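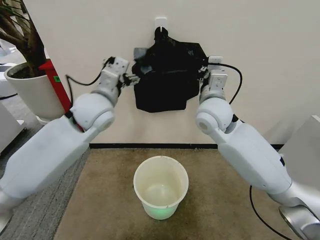

Section 4. Catching up on a daily soap with Brerkidix

By now you've got Brerkidix installed and your account made, so let's get a show into it. I'm going to use Larker all the way through because it's the soap I watch, and because it's a real mess to track (five nights a week, double episodes at Christmas, and a numbering system that changed halfway through). If your show is tidier than mine, lucky you! You can skip a few of the notes.

Adding the show

1. Open the Shows tab and tap Add.
2. Type the title and wait for the list to load. It's slow the first time.
3. Pick the entry with the little D next to it. D stands for daily. The entry without it is for weekly repeats and omnibus editions, and if you choose that one your episode count will be off by the end of the first week.
4. Tap Start From and enter the episode you want to begin with.

I started at episode 1519, the night the Manole family buys the hotel, and I think it's still the best place for a new viewer to jump in. Most of the people you meet that night are still on the show now.

Note: Larker went back to 1 when it moved to its evening slot. If you see two episodes with the same number, check the small gray letter after it. A is the afternoon run and E is the evening run. My 1519 is an A.
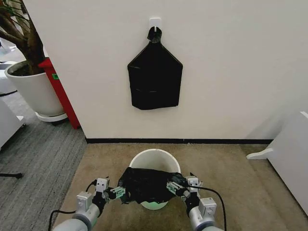
Setting the spoiler guard

This is the part I'd beg you to do before anything else, and yes, I know I've put it second. The guard hides every summary, cast change and comment past the episode you've marked as watched.

1. Go to Settings, then Guard.
2. Turn on Hide Summaries.
3. Turn on Hide Cast Changes. People forget this one, and then they open the cast page and see an end date next to their favorite character.
4. Set the guard to Strict if you're more than a month behind. Loose only hides the last week of shows.
5. Close the app fully and open it again. The guard doesn't kick in until you do.

Caution: the guard does not cover notifications. Those come from a different part of the app and they will happily tell you who fell off the hotel roof. Turn them off under Alerts, one show at a time. I lost the whole December wedding story to a notification while I was in line at the grocery store and I'm still sore about it.

Writing your own recaps

Brerkidix gives you a box under each episode for notes. You get 300 words, and the counter turns red when you hit the end. It won't stop you typing, but anything after the limit is dropped when you save, so keep an eye on it.

I write mine by storyline. Larker usually runs three in a night, so I do a short paragraph for each and put the character names first. Searching works on names, and "Illow" brings up every scene I've logged at the Illow farm going back to when I started. Spell the names the same way each time, or you'll end up with two lists. 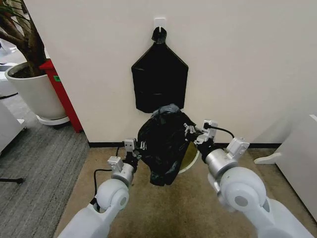 Can I edit a recap after I've saved it?
Tap the recap once, then tap the pencil, and you can change anything you like. The date at the bottom stays the same as when you first saved it.

Importing an old list

If you've been keeping track in a spreadsheet (I had 492 episodes in mine, with color coding, don't judge me), you don't have to type it all in again.

1. Save the spreadsheet as a CSV file.
2. Make sure the first column is the episode number and the second is your note. Extra columns are ignored, so goodbye color coding.
3. In the Shows tab, press and hold on the show and choose Import.
4. Pick the file and wait. Mine took long enough to make tea.
5. Look through the Unmatched list at the end. Those are episodes it couldn't place, and in my case nearly all of them were double episodes I'd written as one line.

Caution: importing twice gives you everything twice. If the first try stalls, go to History and tap Undo Import before you have another go.
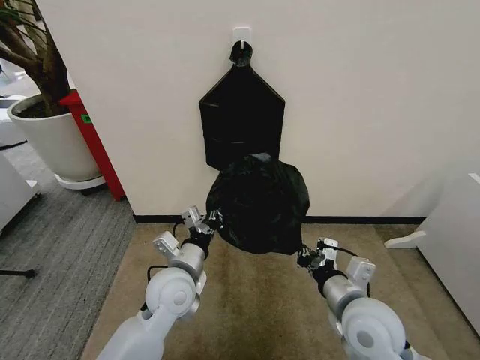
What happens when an episode gets moved for sports or a news special?
The schedule updates overnight, and the episode slides to its new date with your notes still attached. If it hasn't moved by morning, pull down on the show page to refresh it.

Sharing with a friend

Two people can follow the same show on one list, which is great if you watch with somebody in another town.

1. Open the show and tap Share.
2. Send the link. It works once, so send a fresh one to each person.
3. Ask them to set their own guard before they open the list. Theirs isn't copied from yours.

Last updated Apr 29, 2026. Section 5 covers cast pages and family trees.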